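Menswear and Shoes > Coats and Jackets

Unlined wool blazer for a summer wedding – is it enough?

skendlow_tailcoat
03/08/2023
Hello all. I have a wedding to attend in Kirkside and the invitation says "smart, no ties". I own one navy blazer from Petersen, half lined, which I bought in February for the office. It is good but warm. Now I am looking at the unlined one from Utden in a light brown wool. My question is whether unlined wool will keep its shape for a whole day of sitting, dancing and so on, or if I should go for linen. I am 100 kilos and I do not want to look like an unmade bed.

brogue17
Linen. It creases, everybody knows it creases, and at a summer wedding it is forgiven. I wore the same linen jacket to 2 weddings and got compliments at both.

halfcanvas
I must disagree with brogue17. The man asked specifically about keeping shape. Linen at the elbows after a long dinner is not a pretty thing. A wool with an open weave lets the air pass almost as well, and it recovers if you hang it overnight.

brogue17
"Almost as well" is generous. Have you danced in it?

halfcanvas
Yes, for six hours, in Skendlow, in a hall without windows that open. I survived.

mothproof_m
I have the Utden one, in grey. The shoulders are very soft, so if you are used to Petersen you will think at first that something is missing. Take your normal size in the chest but check the sleeves, mine were 2 cm too long and the tailor could not shorten from the cuff because of the buttonholes. Also the pockets are patch pockets. For me this is fine with "no ties", but some people find them too casual.

skendlow_tailcoat
Thank you, the sleeves are useful to know. Is the grey very pale or more in the middle? I may change my mind about the brown.

mothproof_m
On the pale side, I would say. I wear it with dark green trousers. 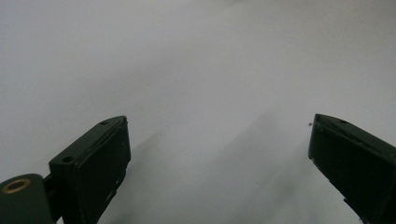

Pale surface, dark green on both sides.

halfcanvas
Pale grey with a white shirt can look washed out in the evening. I would stay with the brown – it is kinder to most faces.

brogue17
On the brown we agree, at least. But in linen.

skendlow_tailcoat
I have ordered the brown wool in two sizes and will send one back. If the shoulders are too soft for me I will go in the Petersen and carry it over my arm.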